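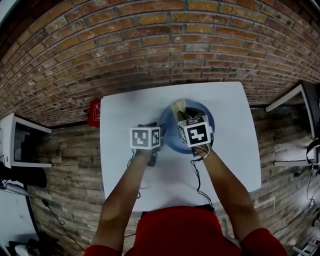
White table, blue bowl. May.

I have been keeping notes on the staling of home-baked bread since last fall, mostly so that I would stop relying on memory. The log covers one recipe, baked at the same weight in the same pan, stored five different ways. I wanted a storage method that would get a plain white loaf to day four without toasting.

Some background first. Staling is mostly a change in the starch and only partly a loss of water. When dough bakes, the starch granules take up water and lose their ordered structure. As the loaf cools, the starch slowly lines itself back up and the crumb gets firm. A loaf sealed in a bag on the counter will go stale while weighing almost the same as it did on day one. My kitchen scale agrees with this to within a couple of grams.

The rate depends on temperature. It is fastest a little above freezing, so the refrigerator is the worst place for bread you plan to eat soon. Below freezing it nearly stops. Reheating the loaf undoes a good part of it, and the effect wears off within hours. Dayana Rengifo wrote to ask whether reheating twice works. It does, but less well, and the crust suffers.

The five methods were paper bag, plastic bag, bread box, refrigerator in plastic, and freezer in plastic. I cut each loaf from the middle and stored the halves with the cut faces pressed together, which Kasun Selvanayagam suggested after my first batch dried out badly at the ends. For firmness I put a flat disk on a slice and added weight until it had compressed by 10 millimeters. Fresh crumb from this recipe needs very little. By day three the refrigerated slices were past 2,000 grams and I had to switch to a bigger container for the water I was using as a load. The highest reading in the log is 3,831 grams, from a refrigerated heel on day five. I would not trust the last two digits.

Counter loaves in plastic came in second to frozen ones on every day I measured. The paper bag kept a decent crust until the first evening and then lost on every count. The bread box landed between the two, and how it did on a given day depended on how full it was. A half loaf alone in a large box dries out faster than the same half with company.

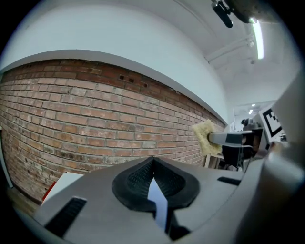

Photo: Sota Fujimoto

Freezing deserves more detail. Slice first, bag the slices flat, and push the air out by hand. Slices frozen within a few hours of cooling thawed to within my margin of error of fresh. Slices frozen on day two thawed as day-two bread, as expected. The thaw matters too – slow thawing in the refrigerator holds the bread in exactly the range where it firms fastest. Leave it at room temperature in the bag or put it straight in the toaster.

I also tried three changes to the dough. Adding fat at four percent of flour weight bought me roughly one extra day on the counter. Replacing a tenth of the flour with a cooked flour and water paste did slightly better, and the loaf was easier to slice. Honey made the crust darker and did nothing I could measure for the crumb.

Mold is a separate problem. Plastic keeps the crumb soft and gives mold what it needs, and in a warm kitchen that sets the limit before firmness does. I lost two loaves to it in May, both on day six.

Next on the list is rye, which behaves differently enough that I will start a new log for it. I also need a better disk.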